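Skoltska tile & door hardware. Product page, updated 19/11/2019

Prendach grout sealer, 800 ml

Penetrating sealer for cement grout. Clear, no shine. Goes on with the brush in the cap. Item 2134. Made for us by Trosgate, same formula as before, new bottle. Not for epoxy grout, dont waste your money.

Doorways: mask the threshold and any wood flooring first. 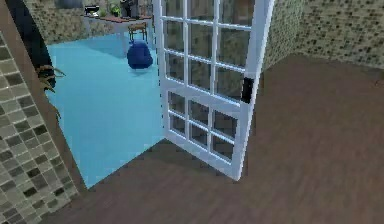 Glazed door, white, with wood floor.

Coverage depends on tile size. Small mosaic = lots of joints = more sealer. Order two if doing a whole shower. Wipe the haze off within ten minutes or you will be scrubing.

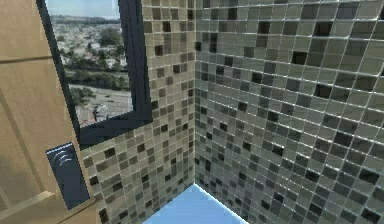
Yang writes that one bottle did the shower walls but ran out before the floor, and asks if the old Trosgate bottle can be mixed in. Yes, if the cap seal is unbroken.

Larger tile goes quicker. Run the brush down the joint, skip the face. Test a corner first on anything textured.
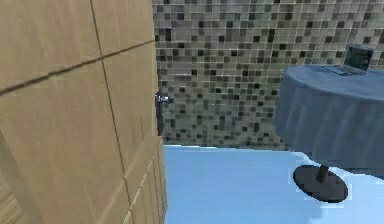 Shipping and returns

Over 75 in stock. Next delivery March. Unopened bottles only, keep the reciept. No air freight.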